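Sorting small things at a table

Most of the bits that end up on our kitchen floor get picked up and put on the nearest flat surface, where they stay. Two years ago I moved the sorting to a table against the wall and stopped doing it on the worktop. These notes are what I have kept to.

Use a table you can leave alone for an hour. If it has to be cleared for tea you will sweep everything into one box and be back where you started. Two tables pushed together work well, the back one for the containers and the front one for whatever you are working on. Put a strip of masking tape over the join if small beads or screws are involved.

Choose containers by what goes in them. Hard things want a tray with sides, so they can be seen and tipped out. Soft toys do better in a basket, where they can be piled up without sliding off. Ours came from the Dikby hardware shop in Irnbridge. It was sold for bread and has held up fine.

Keep the tray shallow. Anything deeper than your hand and the small pieces vanish under the large ones. A strong colour helps when you are looking for a dropped piece, and a pale board underneath shows up crumbs and bits that need wiping off.

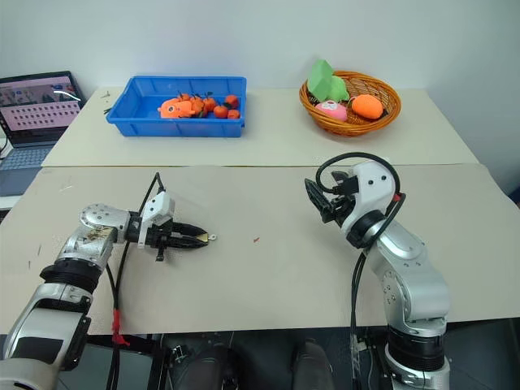
A reader in Keskinen wrote in to say that baskets are all very well but the weave holds dust, and that she lines hers with an old pillowcase and washes it with the towels. She also keeps play food in a tray of its own, as the little pieces get lost once they are in with building bricks. I have since tried the pillowcase and it does work. Tuck the edge under so that it doesn't ride up when toys are pulled out.

Washing. Plastic trays go in the sink with warm water and washing-up liquid. Use an old toothbrush along the rim if it is ribbed. Wicker should not be soaked. Brush it dry, wipe with a damp cloth and stand it somewhere airy, out of direct sun.

If you have a list or a film going on a laptop while you sort, stand it to one side and wash the trays somewhere else.

Labels. I use Norkari freezer labels, 89p for a roll, and they peel off plastic cleanly. They don't stick to wicker. Tie a luggage label to the rim.

How often. Once every 3 months is enough for us, with an extra go in July when the school bags are emptied. Anything broken goes out the same day.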